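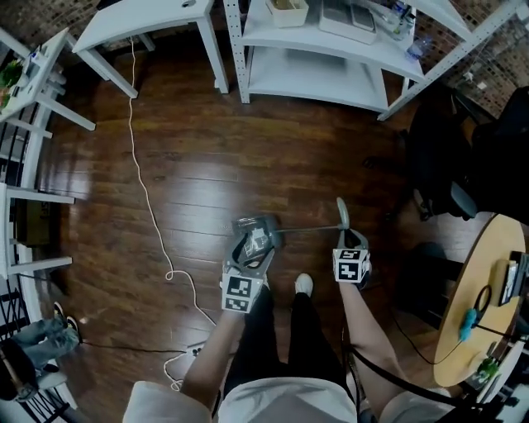 Tracking drops out in two-handed demos
Posted by Natanael Sales, 2022-05-08

I'm collecting demos with two hand-held grippers for a policy we train on Berinex. Each gripper has a white marker cube, and a head camera watches both. With a long tool held between the two hands, like the thin grey rod here, I lose one cube whenever a wrist turns inward. Out of 80 takes, 36 have gaps in the left hand pose. Should I throw those out or fill the gaps?

Vinh Lý
Look at the length of the gaps first. We interpolate anything up to five frames and drop the take if it's longer than that. Straight-line fill is fine for position, but use slerp for rotation or you get odd wrist flips. Also log which frames were filled so you can mask them in the loss.

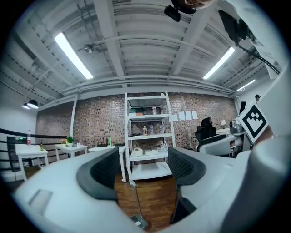 If you also record from the grippers, check whether those views have enough fixed background to run visual odometry. Brick is good for that. Ceiling lights can throw off the exposure, so lock it before the first take.

Gilmar Vasconcelos
just record more. we had 3,000 and threw away the bad ones

Natanael Sales
Thanks Vinh. Most of my gaps are three or four frames, so I'll fill those and redo the rest in June. Gilmar, I don't have the hours for 3,000.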